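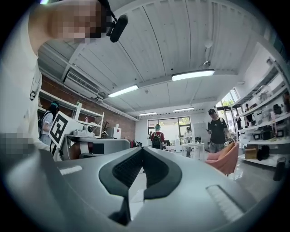 Gripper shell and jaw, with a marker board at the back left

From: Hajar Bouzid
To: Gredomis handheld list
Subject: Re: Pre-session checks, draft 3

On Wednesday, Dexter Zamora wrote:
> Do we really need the jaw check written down? Everyone
> wipes the pads anyway. I'd drop item 7 and keep the
> sheet to one page.

Please keep item 7, Dexter! I love how short the draft has become, but that one earns its line. At Vaughan we went back over 40 sessions and found more than 3 different ideas of what "jaw checked" meant — one of them was just a glance from across the bench.

My suggested wording:

7. Look into the jaw opening under good light. Check the black rubber for tears and the ribbed pads for lifting. Initial the sheet.

I'd also love a line on the marker board: flat, clean, same print as the one on file, and no bags leaned against it. Toshio has a nice paragraph on this in the Rorkden notes and is happy for us to borrow it.

Still open: do people walking through the room get a notice at the door, or do we ask each one? Sherif prefers the door, I prefer asking. Abdelkrim, what do you do at your end?

So glad this is getting written up!

Hajar

3 replies · 0 shares
This archive uses cookies to remember your reading settings. OK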